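Ticket: Orange item will not check in, catalog insists it belongs to nothing
Opened by: Front desk, Urrutia Toy Library
Category: Catalog / Returns
Priority: Low (changed from High, changed from Low)
Status: Closed, with reservations

Original request

A tub came back Saturday morning with an extra item in it. The tub was a Boller garden games set, the big one, and everything on its contents card was there, which is suspicious enough on its own. Underneath was one more thing. It's orange and shaped like a slim bottle or possibly a bat, depending on how generous you feel. It isn't on the card.

I tried to check it in by itself. Bravik says "Item requires parent set." I tried to create a parent set. Bravik says "Set requires 2 or more items." So it can't come in alone and it can't be a family of one. Meanwhile the Boller tub is stuck on "Return incomplete: surplus contents" and there's a hold on it for a birthday party.

Please advise. I have put the orange thing behind the desk, where three people have already asked to borrow it.

Reply, catalog support

Thanks for the report. Please confirm the item isn't part of the Boller set. Some of the older contents cards were typed up from memory.

Update, front desk

Checked against the card, the lid of the tub, and the leaflet inside the lid, which has been wet at some point and now reads as a single thick page. No orange bottle, no orange bat. The family who returned the tub say it was in there when they got it. The family before them say it wasn't in there when they had it. I believe both of them, which doesn't help.

Reply, catalog support

Could you try searching by color and shape? Catalog, then Advanced, then Appearance.

Update, front desk

"Orange" gives 25 results. Nearly all of them are oranges, from the play kitchen sets. One is a crate that was orange until somebody painted it and is now listed under its former glory.

"Bottle" gives the doll bottles and a shampoo bottle that I think belongs to the staff bathroom. "Bat" gives a bat, as in the animal, with a note saying "one wing." I put the wing on the to-do list while I was there.

There's no Appearance option for "narrow at the top, gets wide at the shoulder, stays wide." I would like to suggest one.

Reply, catalog support

Suggestion noted. Is there any maker's mark, number or sticker on it?

Update, front desk

None that I can find. It has a faint seam running down the lower part and that's as close as it comes to paperwork. No library label, and no gummy patch where a label used to be, so I don't think it was ever ours.

I asked the Prasevham branch if they were missing one. They said, "One what?" I read them my description. They said it sounded like a skittle. Then somebody in the background said it sounded like a juggling club, and somebody else said vase, and the call went downhill. They aren't missing any of those.

Reply, catalog support

If it helps, you can open a surplus record and both branches will see it. Please also clear the flag on the Boller set as follows:

1. Open the set record and choose Contents.
2. Choose "Surplus" and then "Detach."
3. Wait for the page to reload. It will look as if it has crashed. Leave it alone for 20 seconds.
4. Set the reason to "Found object."

The set should go back to Available.

Update, front desk

Did all that. I left it alone for 20 seconds, then for a good deal longer, then went and made tea. When I got back the Boller tub was Available and the party had it by 2 in the afternoon. Thank you. That is the part of this ticket that mattered, and I have lowered the priority to reflect it.

The surplus record now exists.
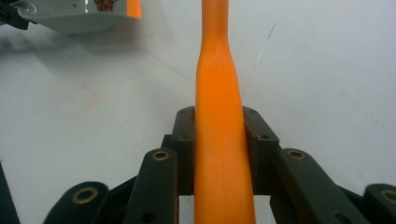

What it doesn't have is a name, and Bravik won't save a found object with the name left blank. I tried "Unknown" and was told that name is in use. I looked. It's a jigsaw piece, and it has been Unknown for longer than I have worked here. So the record is saved as "Orange (not the fruit)," which at least sorts near the top.

Two things still open on our end:

The record wants an age range and won't accept "any." I put 3 and up because that's what everything says.

It also wants a loan period. I would prefer not to lend out something when I can't tell people what it's for, but the field is required, so in theory it can now go home with someone for two weeks. Can this be switched off?

Reply, catalog support

Loan period can't be switched off. You can set the shelf to "Workroom," which hides it from the public list. Closing this ticket. Please reopen if the item is identified or if a second one turns up.

Update, front desk

Shelf set to Workroom. Prasevham have put a hold on it.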